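Extended Coolant Service in Light Delivery Vans
Student Project Report, Automotive Maintenance Program
Prepared by Wumpini Abugri

1. Purpose

The project examined whether a corrosion inhibitor additive could be used safely in the cooling systems of older light delivery vans between scheduled coolant changes. The product selected was Trirach, a concentrate intended for ethylene glycol coolants. The vans were made available by Mensah, a local delivery firm, which also supplied its service records.

2. Background

Coolant protects an engine against freezing and boiling, and its additives limit corrosion of the radiator, water pump and cylinder head. These additives are used up over time. When they run low, scale and rust may form in narrow passages, and the water pump seal may wear early. The records supplied showed that coolant had often been topped up with tap water, which lowers the glycol content and adds minerals.

3. Method

Three vans were included in the study. Each cooling system was drained, flushed with distilled water and refilled with a premixed coolant sold under the name Flireo. Trirach was added to two of the vans at 200 milliliters per system. The third van received coolant only and served as the control.

Samples were drawn from the radiator with the engine cold, once at the start of the project and again in October. Each sample was checked for acidity and freeze point. Test strips and the handheld refractometer were obtained from Sekeo. Instruments and sample containers were rinsed with distilled water between readings.

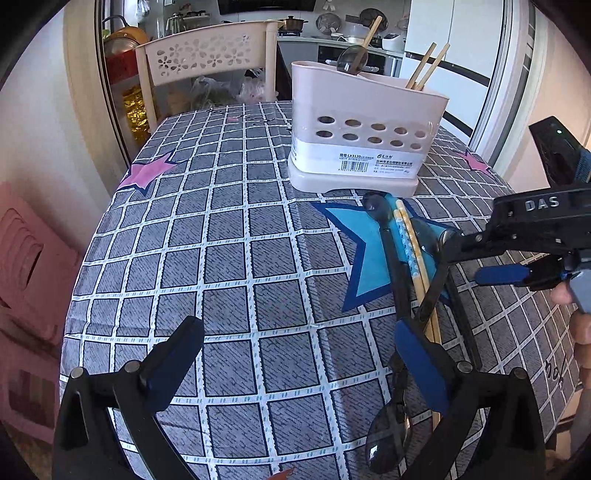 Figure 1. Pale pink utensil caddy on a table with a star-patterned cloth.

4. Results

Freeze point readings stayed within the recommended range in all three vans. Acidity rose slightly in the control van and remained close to the starting value in the two treated vans. No leaks were found at the hoses, radiator caps or pump housings.

5. Limitations

The control consisted of a single vehicle, and the vans did not follow the same routes. Test strips give a color match only, and small changes may be missed. No parts were removed for internal inspection.

6. Recommendations

The findings do not justify a longer coolant change interval. It is recommended that topping up with tap water be discontinued and that freeze point be checked at every oil change. Further work should include laboratory analysis of dissolved metals and a larger control group.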